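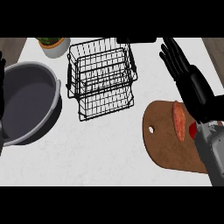
Figure 3. Counter layout in the simulator: pot, wire basket, cutting board.

3. Setting up the counter for shared prep

This section is for kitchen leads at Normont sites where the Homemel two-arm station has been approved for the prep line. Finish the simulator check before you change anyone's shift tasks.

3.1 Before you start

1. Log in to the Vieira console with your lead account. Staff accounts can watch a run but cannot save a layout.
2. Open Layouts and choose Counter, Basic.
3. Check that the pot is on the left, the wire basket in the middle and the cutting board on the right. Pot and basket must both be empty at the start.
4. Leave the front of the counter clear. Hand tools stored there now have to move to the wall rail.

Note: Place food on the board only. The station does not look for food anywhere else.

3.2 Running the check

1. Select Run and set the count to 20.
2. Stay with the console for the first 3 runs. Press Hold if an arm touches the rim of the pot.
3. When the set is done, open the report and read the line marked Missed picks.

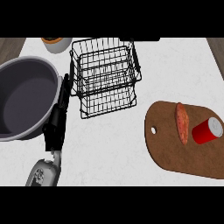
4. If there are more than 2 missed picks, reset the layout and run the set again. Do not edit the pick points by hand. Send the report to Barkura support with your site code.
5. Save the layout under the site name and print the report for the shift binder.

Caution: A passed check covers the layout only. It does not clear the real station for use. See section 13 for guarding and the stop button test.

3.3 What changes for the prep crew

Moving items off the board becomes a station task. Washing, trimming and knife work stay with the crew, and so does the decision to throw food out. One person per shift is named as station watch. That person keeps the Hold key and is not given a second post.

Go over the new task sheet with each crew member before their first shift beside the station. Record the talk in the training log. Crew members may ask to see a simulator run first, and leads should allow time for it.

Revised 24/10/2023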